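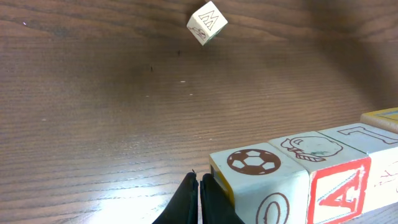
Refinishing the reading room tables at the Ombridge branch: wax or varnish?

Ombridge Members' Forum > Buildings and Furnishings
4 replies

Ulside_Facilities
Posted 12/16/23
The Ombridge branch has 41 wooden tables in its reading room and children's corner. The present wax finish was applied by Furtado in September. Branch staff have asked whether the tables should be kept in wax or changed to a hard varnish before the spring term. Members with experience of similar furniture are invited to comment. Please note that the budget for this work is $2972 and cannot be increased this year.

tadow_branch_desk
The Tadow branch changed to a satin varnish three years ago and would recommend the same. Our tables are wiped down every evening with a damp cloth, and wax did not hold up under that routine. White rings appeared wherever a cup had been left. Varnish has required no attention beyond ordinary cleaning.

oldgrain
I must respectfully disagree with the previous reply. Varnish performs well until it is scratched, and then the whole top has to be sanded. A waxed table can be repaired in one spot by one person in a few minutes. In a children's corner, where blocks and toys are dragged across the surface all day, that matters a great deal. I would also ask whether evening wiping with water is necessary at all. A dry cloth is sufficient on most days.

tadow_branch_desk
The evening wipe is required under our cleaning policy and is not open to change at branch level. I accept the point about spot repairs. In our case, however, only two tops have needed sanding, and both had been damaged by a book cart.

Ulside_Facilities
Thank you for these replies. We have asked Furtado to quote separately for the two areas, so that the reading room may be varnished and the children's corner left in wax if members prefer. The quote should state the drying time, as the branch cannot close for more than one day. Members who wish to see the written cleaning policy may request a copy from the Ulside office.

oldgrain
A divided approach would be acceptable to me. Please ask that the sheen be matched, or the difference will show from the front door.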